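## Toaster advice, tested with some suspicion

Every few months a page goes round promising to make an old toaster "like new". I've tried most of what's on them and a good half is rubbish.

**Crumbs.** Unplug it, let it cool, slide out the tray, wipe it. Do that every 2 weeks if you eat toast daily. Turning the whole thing upside down and shaking it is popular, but all it did for mine was move the crumbs into the works.

**Bicarb paste.** Fine on a crumb tray. On a shiny outside it leaves a white bloom that takes longer to get off than the marks did. A damp cloth and a drop of washing-up liquid did the same job.

**Special sprays.** I bought a bottle of Joltitz on the strength of the label. It smelt of lemons and cleaned about as well as warm water. The Lusska wipes were no better – and dearer.

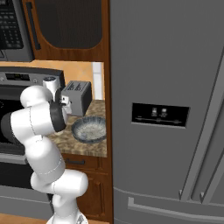 *A two-slot toaster on a speckled granite worktop.*

**Granite.** Vinegar gets recommended for everything, granite included. Leave it in the cupboard. Plain soapy water, then a dry cloth, and lift the toaster when you move it – grit under the feet will scratch.

**Foil in the slots to "reflect the heat".** No. Please don't.

**The freezer trick.** Supposedly, freezing a stale loaf and toasting it brings it back. I got dry toast. Freeze the bread while it's fresh and it toasts well enough straight from the bag, one notch up on the dial.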